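Finish for a maple play board that toddlers will use with blocks?

Posted by maplemoth in Woodworking for Kids, September 5, 2023

I finally glued up my first board and I am so excited about it! It's maple strips, wider along one side than the other, and it's going to be the base for my niece's block set (hearts, stars, cylinders, the usual bright stuff). She's two, so everything gets chewed. What do I put on it that's safe and won't turn the pale strips orange? I've sanded to 120 so far and I have half a can of Arnlow floor varnish in the garage.

strip_and_clamp
Maple is such a great pick for this! Please leave the floor varnish in the garage though. Go up to 220 grit, wipe the board with a damp rag, let it dry, then sand once more very lightly. After that I'd use a clear water-based finish whose label says it's OK for toys. Three thin coats, and let it cure for the full time on the can before anyone plays on it. The cream and tan stripes stay lovely and blocks slide around on it like a dream.

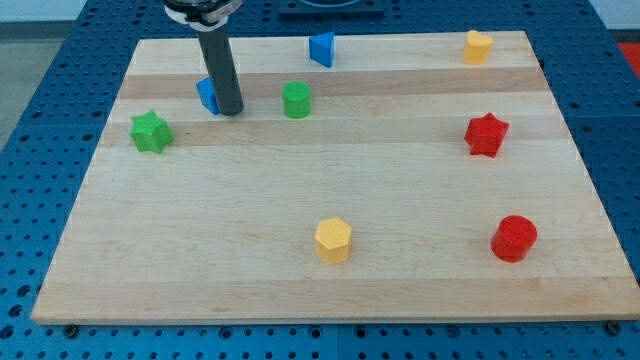 Does the bottom need finish too?
Put the same number of coats on both faces and on the edges, so the board takes up moisture evenly and is less likely to cup.

Kendico40
mineral oil. done. redo it when it looks dull

tindaritz_shop
Oil works and I love how it feels, but it does need topping up, and a fresh coat can leave marks on paper or fabric. I oiled one last November and have done it again twice. Whichever way you go, round over those front corners first! Toddler foreheads find them.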